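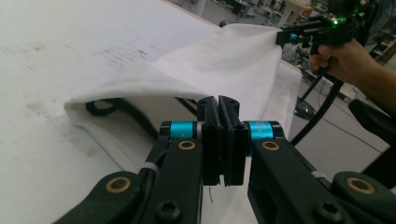
Ticket 9114 – white work table, Urnard, rocks at one corner
Status: Open
Opened by: Raili Manninen, Kedville site
Assigned to: Bogdan Ciobanu, Leinonen furniture support

Raili Manninen, 8:40 am
We have the white Urnard table in the long room and it rocks. Lean on the corner nearest the door and it drops, let go and it comes back up. I have read your help page. It says to turn the feet until the table is level, and I have turned the feet. I turned them again after lunch yesterday. Please don't send me the help page.

Bogdan Ciobanu, 9:25 am
Hi Raili, thanks for getting in touch. Most rocking comes from an uneven floor. Could you move the table a few feet and see if the same corner drops?

Raili Manninen, 10:10 am
Moved it to the window side. Same corner of the table. Turned the whole thing end for end, and the low corner went with it. So I don't believe it's the floor, unless the floor is following us.

Bogdan Ciobanu, 10:50 am
Thank you, that's useful. Next, please check the bolts where each leg meets the underside of the top. They can settle in the first months. Tighten them by hand with the key that came in the bag, all the way around, then go around once more.

Raili Manninen, 1:15 pm
The key that came in the bag rounds off before the bolt does. Veikko used his own. Three legs had nothing left to give. The fourth took almost a full turn and then went tight. Table still rocks, maybe a little less. Veikko says a little less. I'd say he wants it to be a little less after lying on his back for half an hour.

Veikko Kokkonen, 1:30 pm
It is less. I put a folded sheet of paper under the foot before I started and it slid out freely. Now it catches. But it isn't fixed, she's right about that.

Bogdan Ciobanu, 2:20 pm
Good progress. Is there much weight on the table? The Urnard is rated for 300 pounds spread evenly, and a heavy load at one end can make it feel unsteady.

Raili Manninen, 2:35 pm
We took everything off it and tried again. It rocks with nothing on it. I also have doubts about that rating if it can't hold up one elbow.

Bogdan Ciobanu, 3:05 pm
Understood. I've asked Uwe Teuber on our parts side to look at this. Could you send the batch number? It's on a paper label under the top, close to the crossbar.

Raili Manninen, 3:20 pm
147. The rest of the label has rubbed away.

Uwe Teuber, 4:45 pm
Hello, Uwe here. Before we blame the leg I would like to rule out the top. Lay a long straight edge across it corner to corner, both ways, and look for light underneath. If the top has a twist, no amount of work on the feet will hold, because it springs back as soon as someone leans on it.

Venla Hirvonen, 8:15 am
Raili is out this morning so I did this one. I used the steel ruler from the Cundorar cabinet. One way it sits flat the whole length. The other way I can slide a business card under the middle, but not at the ends. I don't know if that counts as a twist. I tried it twice and got the same thing.

Uwe Teuber, 9:30 am
That is a shallow dip and within what we allow. A twist would show at the ends. So I would go back to the fourth leg, the one that took the extra turn. Please take it off and look at the plate it bolts to.

Raili Manninen, 11:50 am
"Within what we allow" is convenient, but fine. Leg is off. The plate is bent up along one side and one of the screw holes has stretched into an oval. There was no way that was ever going to sit square. I'd like to know why we spent a day on feet and floors when the plate could have been the first thing to check.

Bogdan Ciobanu, 12:30 pm
Fair point, and I'll pass it on. A new plate and screws are going out to Kedville today, along with a better key. Please leave the leg off until they arrive.

Raili Manninen, 12:40 pm
We'll leave it off. Keep the ticket open until I've leaned on it myself.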